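Talham swap shelf moves indoors, and the desk tidies have taken over

2018-09-21

If you have walked past the old reading room in Talham this month you will have seen the door propped open and people going in with carrier bags. The swap shelf has finally come in out of the weather! It lived under the porch from March onwards, and I was one of the people who moaned about damp paperbacks, so I felt I ought to go along on opening morning and report back for the newsletter.

The idea hasn't changed. You bring something small and clean that you no longer want, you put it on the shelf, and you take something else if you fancy it. No money, no tickets, and you don't have to take anything. What has changed is the theme. Abundio Meléndez, who runs it, has decided that each month will have one, and he has kicked off with what he calls "the top of the desk". So that means pen pots, letter racks, little chests of drawers, make-up boxes, trays, in-trays, out-trays and those plastic things with suction feet that I have never understood.

I got there ten minutes after opening and there was already a queue back to the bike rack. Abundio had put out 50 items the night before, most of them from the clear-out at Rønning, the stationery shop on Bredora Street that shut in the summer. By the time I left at lunch there were 37 on the shelf, and plenty of those were things that had come in through the door that morning, so the swapping really is working and it isn't all one-way traffic. (I took in a brass letter opener and a stapler. Both went. I was absurdly pleased about the stapler.)

The wooden ones went first. I had my eye on a letter rack with a scalloped front and watched it leave under the arm of a man who didn't even break step. Valter Aasen, who used to teach woodwork at the school, had come along to look over anything wobbly, and he had a pot of glue and a handful of clamps on the windowsill. He was doing drawers mainly. People kept bringing him drawers that stuck, and he would pull them out, rub a candle stub along the runners and hand them back. It took him seconds each time and everyone looked at him as if he had done a card trick.

I asked him what goes wrong with desk tidies and he gave me rather more of an answer than I had bargained for. Most of it was about thin board and people over-filling things. "They put everything in the top and leave the drawer empty," he told me. "Then it tips when you pull it." He would like us all to put the heavy stuff low down, please, and to stop using the drawer for dead batteries.

The other talking point was labels. There is a rule now that whatever you bring should be emptied, wiped and, if you can manage it, have the old stickers taken off. That has not gone down well with everybody. One woman said the labels were half the fun, and I have to say I'm with her. My favourite pot on the shelf had "NOT PENS" written round it in marker and I would never have picked it up otherwise. Abundio says he is happy to look the other way if the label is a good one, so I suppose we each have to decide what counts.

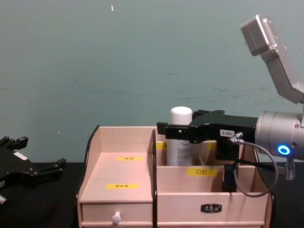
My own problem is the bathroom overflow, by which I mean all the bits that end up on my desk because the cabinet is full: hand cream, hair grips, three lip balms, the tweezers. A pen pot is no good for any of that, it just becomes a well. What I want is a proper organiser with different heights, and the pale wooden sort with the stepped shelf and the little drawer with a round white knob would suit me down to the ground. The yellow label on the front of the taller side says 口红, which means lipstick, and there is space at the back for a white bottle to stand up with its cap poking over the top. That is exactly the kind of thing I can't house at the moment, as my bottles all lie down and roll. I would have to find a new use for the lipstick bit (I own one, and it's from a wedding) but I'd keep the label on, whatever the rule says.

Anyway, I came home with a tin tray and a cork mat, so I can't complain. The tray is holding the post and the mat is holding the tray.

A few practical things, as people have been asking. The shelf is in the front room on the left as you go in, and the step has a ramp over it now. Please don't leave things outside when the door is shut, however tempting it is, as they got soaked twice under the porch and had to be thrown away. Nothing electrical, nothing with glass in it and nothing too big to carry in one hand. If you want Valter to look at a drawer, bring the whole unit and not only the drawer, as he can't tell much from half of it. He is there until midday and he does like a cup of tea.

There is also a small box by the door for odd knobs and handles. It has 2 in it so far, both china, and they don't match. If you have a jar of them in the shed, this is your moment.

Next month's theme is kitchen drawers, and Abundio is hoping for wooden spoons, cutlery trays and tins with lids that still fit. The group over in Pisis has promised to send across whatever is left from their own swap, which finished with 90 things still on the tables, so there should be a decent amount to look through from the start. Get there early if you want anything wooden. I shall be near the front of the queue with a potato ricer I have used once.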